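About us

We are a small research group at the Eichhorn Institute in Tillville. Our subject is how a robot can learn to handle clothes. The group was started by Nizar Haddadin, who came from industrial automation and found that soft things were much harder than metal parts. Today we are 8 people, and we share one lab and one long coffee table.

Our method has the name Drindia. Many systems try to recognize the whole garment first and then plan the fold. Drindia looks for edges only: a waistband, a hem, a seam. The wrist camera gives a near view of the cloth, and the model proposes one place for the fingers to close. After each grasp it looks again and makes a new proposal. The model does not need to know the name of the garment.

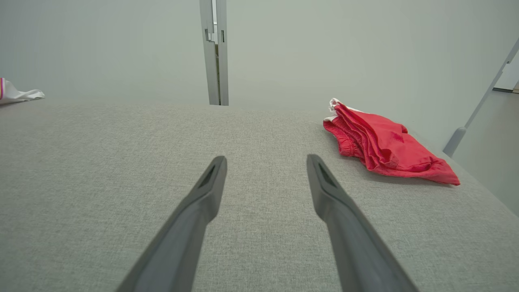 Open fingers beside a crumpled red garment with a gathered waistband.

We train the model with demonstrations made by our own staff. For the first version we used 300 of them, recorded on a padded gray surface. In August we tested this version on garments it had not seen before. It found a usable edge in 90 percent of the trials. Completing the fold is still a weaker point, and with thin, shiny fabric the model may need up to 5 attempts before it holds one layer alone. We publish the failed trials together with the good ones, so other groups can compare.

Hems are the part we study most at present. A trim of a different color gives the camera a clear line to follow, but the same line can disappear under a wrinkle. 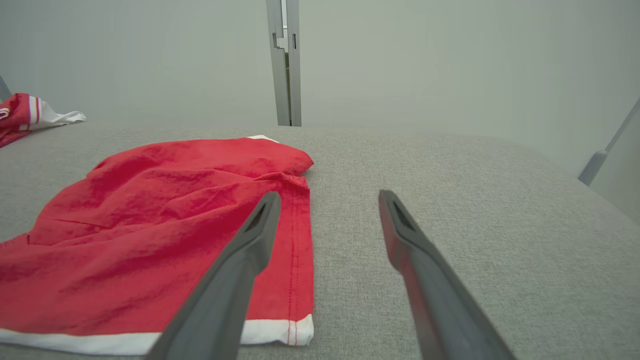

White hem trim and a seam on red fabric, seen from the wrist camera.

Our partner for the mechanical side is the workshop Rostow, which makes the gripper fingers after our drawings. We change the shape of the tips often, and they are very patient with us.

Students who want to write a thesis in our group are welcome at any time of the year. Please send a short letter and tell us which part of the work interests you. Visits to the lab are possible by appointment.

Page last updated: October 11, 2025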